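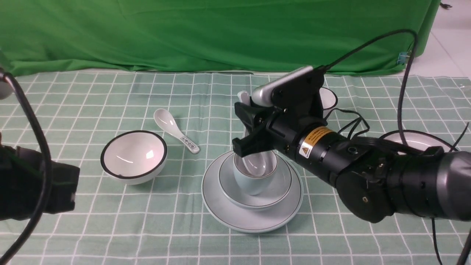

Minutes, Tableware and Table Layout Meeting

Tuesday, 9:30, Room 6
Chair: Nelli Niskanen
Present: Junent (ceramics), Besov (textiles), Raudsepp (catalog)
Apologies: Cison (warehouse). Written comments received and taken under item 5.

1. Minutes of the last meeting

Approved with one correction. The line on saucer storage should read "shelf 3," as the shelf labels were changed in January. Remaining actions carried into the items below.

2. Table covering and backdrop

The light green cloth with the white grid stays in use for the breakfast setting. Besov noted that the grid helps with lining up plates between settings and asked that one grid line be kept parallel to the front edge of the table. Agreed.

The bright green backdrop was discussed. It hangs in loose folds and the lower hem bunches at the back edge of the table. Besov proposed hemming it shorter. Raudsepp preferred to keep the full length so the same cloth can serve the higher table. Decision: no cutting. The hem is to be turned under and pinned on the low table only.

The small blue clip near the right side of the backdrop is acceptable. Additional clips to be of the same size. Metal bulldog clips are not to be used on this fabric; two pulled threads were found at the last count of linens.

The white floor tiles show past the backdrop at the right rear corner. Besov to check whether the cloth can be shifted toward that side without exposing the left.

3. Soup setting

Components: one white bowl with thin dark brown rim, one white ceramic soup spoon.

The spoon lies behind the bowl and to its right, handle angled forward. Junent considers this correct for a setting where the bowl is served empty and filled at the table. Raudsepp asked whether the spoon should sit on a rest. No rest exists in the same glaze, and the purchase request was turned down last quarter. The spoon remains on the cloth.

The printed rectangle near the end of the spoon handle was raised again. The catalog entry for the spoon reads "plain white" and does not mention the printed decoration. Raudsepp will amend the entry. The characters are to be described as dark blue-gray and patterned until someone has read them properly.

Reflections from the ceiling lights on the inside of the bowl were noted. Junent said the gloss is within the normal range for this glaze and that a matte bowl would not match the spoon. No action.

4. Cup setting

Components: large round plate, saucer-like plate, light blue cup, white ceramic spoon.

The two plates are pale blue-gray and carry a dark green line at the rim. Junent confirmed they are from one series and may be stacked as shown. The cup has a rounded base and is to be centered on the smaller plate.

The white spoon stands in the cup. Niskanen asked for a ruling on whether the spoon belongs in the cup or beside it. Discussion:

Junent: in the cup for coffee and tea, provided the spoon is ceramic. Steel spoons mark the glaze.
Besov: beside the cup, since a standing spoon can tip it when the cup is empty.
Raudsepp: the catalog has used both positions without a rule.

Decision: the spoon goes in the cup when the setting is laid and moves to the saucer once the cup is filled. The layout card will be rewritten to say so.

The mix of a white spoon with a blue-gray and green-rimmed set was accepted. The white rim-lined bowl and the green-lined plates are to remain separate listings.

5. Written comments from Cison

Stock code 411 is assigned to both the large plate and an oval platter. Raudsepp to issue a new code for the platter. The plate keeps 411.

Felt pads are short. Cison asks for 20 more before the next stacked plates are sent back to storage. Approved.

6. Actions

Besov: pin hem, test backdrop position, return pulled-thread linens for repair.
Raudsepp: amend spoon entry, new platter code, revised layout card.
Junent: check the remaining saucers for rim line wear.
Niskanen: sign the order for felt pads.

7. Any other business

Junent asked that cups not be carried by the spoon. Noted.

Meeting closed 10:20. Next meeting same room and time.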